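6/16/21

Living room day, finally. I've been putting this off since January and the big brown chair has been giving me looks the whole time.

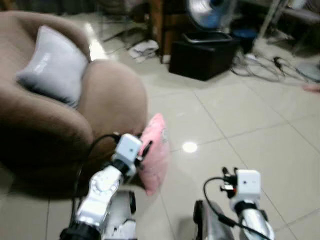

So do throw pillows need to come off the chair before you clean it? Take them all off first, then vacuum the seat and the back from the top down, and put the pillows back last.

I wrote that out for myself because I always do it the lazy way, which is to shove the pillows from one side to the other and vacuum around them, and then I wonder why there's still a cracker living down in the join by the armrest. Not today! Today I did it properly and I have the sore back to prove it.

The chair is the one I got when I moved out to Fasatstead, from that secondhand place on the Prorkley road with the terrible parking. It's shaped like a barrel and weighs about as much as one that's full. I paid 40 dollars for it and then 31 more for delivery, which still annoys me a little, but there was no way it was going in my car. The arms are these great fat padded rolls, perfect for resting a book on and terrible for resting a mug on (ask the rug I used to have). The back curves all the way around you, so once you're in, you're in for the evening.

Vacuumed it with the little brush thing first, then the narrow nozzle down the sides. Found a pen, two hair ties, the back of an earring and a grocery receipt for something that cost 5 dollars and has faded so badly I'll never know what it was. The earring back I was very happy about. The earring itself went missing ages ago, so I guess now I have half of nothing, but I put it in the dish anyway.

Then the floor. I love these tiles when they're clean and I can't stand them the other six days. They're shiny, so every footprint shows up the minute the sun comes around, and the beige-grey color that everybody swears hides dirt hides nothing. I did the whole room with the flat mop and plain warm water, no soap this time, and it came up so much better than when I use the lemon stuff. No streaks! I think I've been using way too much of it for years. I even pushed the chair out and got underneath, where it's always dark and where the dust goes to raise a family. One shove and I had to sit on the arm and catch my breath.

Now, pillows. I've got the light grey one and the pink one, and I go back and forth on whether they belong together. The grey one sits against the backrest up on one corner like a diamond, and it looks right there, kind of calm against the brown. The pink one is the problem child. In front of the grey it slides, and next to the grey there isn't room for me. I bought it at Jado on a day I was feeling cheerful, and I still like it, it's just a lot of pillow for one chair. For now I'm leaning toward grey on the chair and pink on the bed, but I've said that before and it always ends up back in here by the weekend.

Need to look at the covers too. I can't remember if the grey one zips off or if I'm supposed to spot clean it. If it zips I'll do it cold with the sheets tomorrow and hang it over the tub.

Other things, before I forget. Felt pads for under the chair, the stick-on kind, so I don't scratch the tiles the next time I get ambitious. A real lamp for that corner, I'm reading in the dark over there like a mole. I saw one in the Lumbantobing catalog that I loved and then I saw the price, 1,965, and closed the catalog. A lamp! It had better read the book to me.

Didn't get to the windows or the hall closet. Had toast for dinner, in the chair, over a plate, very carefully. Crumbs so far: a few.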